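Home | Archive | Threads | Subscribe | Log in
Search the archive Go Advanced

[chores-list] Re: So can they do a bedroom yet or not?

Hi all,

Greer Chisholm wrote on Tuesday:

> I keep reading that home robots are nearly here. My sister runs a
> small guesthouse, 3 rooms, and she asked me if she should hold off
> hiring for the summer. I said I'd ask you lot. Can any of these things
> turn over a bedroom yet? I don't mean a video of one folding a towel
> for the fiftieth time. I mean the whole room, with furniture in it.

Greer, tell your sister to hire somebody! I've been reading up on this since the Drornis demo in June and I'm a fan, I really am, but a whole room is still a lot to ask.

The open middle of a room is mostly solved. Flat floor, nothing on it, any decent machine will get across that. What eats the time is the edges, and a bedroom is nearly all edges.

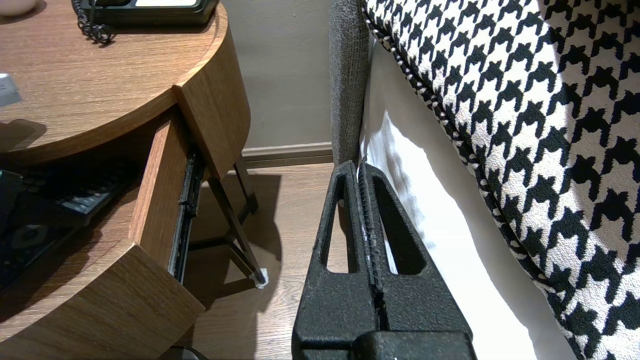 Bedside gaps are my favorite test, and I think every maker should be made to publish a score for them. You've got a bed on one side and a nightstand on the other and you want the dust off the baseboard in between. Look at how much is going on in that one spot: the drawer is pulled out, so there's a corner right where an arm would like to go, there's a phone up top with a coiled cord, and the nightstand stands on thin dark legs with a crossbar low over the floor. A person shoves the drawer in with a knee and gets on with it. A machine has to notice the drawer, decide if it's allowed to touch it (guest's things inside? whose job is that?), find something to push on, and then start the job it came for. The fingers are plenty slim for the gap these days. It's the deciding that's slow.

The Zelluneck people claim 68 percent on what they call "tight spot" cleaning, and that was in their own test apartment. I asked Halliday for the same number and got a nice brochure. Even if you take 68 at face value, somebody still has to go around after it and do the rest - and they have to find out which bits were missed, so you've lost half the saving.

Some things I'd ask any salesperson before letting one near a guest room:

1. What does it do with a drawer somebody left open? "Stops and sends a message" is a fair answer, by the way. I'd rather have that than a brave one.

2. What does it do about cables? Floor cables they mostly steer around now. A thin grey one running along the wall into a loose tangle, which is how half the bedrooms I've stayed in are wired, is a different animal. Pull that and you've unplugged something. 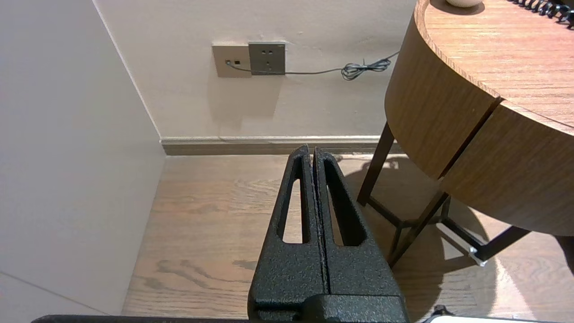 3. How long for one room, start to finish, with no help? Vandum told me up to 50 minutes, bed not included. My mother did a room in less than that with the radio on, bed very much included.

4. Who comes out when it gets stuck under a table, and what do they charge?

Where I would spend money now is the laundry end. Moving bins, running a press, carrying clean sheets down a hallway to the right door - that stuff works, and it's the part that wrecks people's backs. If your sister has a long hallway I'd look at a cart before I looked at anything with fingers.

Does anyone have one of the newer arms at home and use it every day? I'd love to hear what you let it do alone, and what you did to the furniture first. I suspect a lot of nightstands have been quietly moved six inches to the left.

More when I've tried the Drornis one myself, they've promised me an afternoon with it.

Wes

Previous message | Next message | Back to top
Questions about the list: write to the list owner. Copyright of each message stays with its author.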